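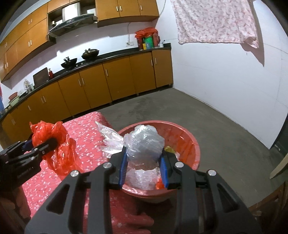 The Nandent Line
The timetable said the night bus from Dembridge to Nandent ran at 12 minutes past. She had her doubts. The shelter had a poster for Gendside, where the sea was far too blue, and a bench with one good end.
A man in a wet coat said it always came – he'd caught it for 84 nights.
"And where does it go?"
"Nandent."
"Have you seen Nandent?"
He looked down the road for a while. 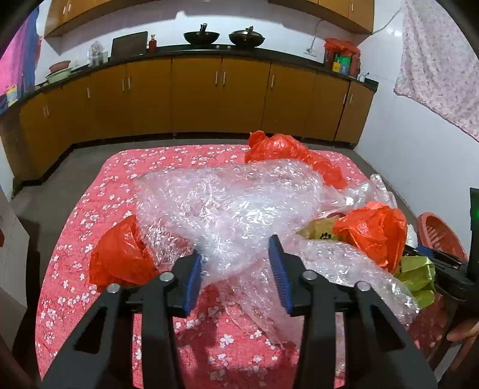

Bubble wrap on the red bedspread
When the lights came over the hill, she stayed sitting.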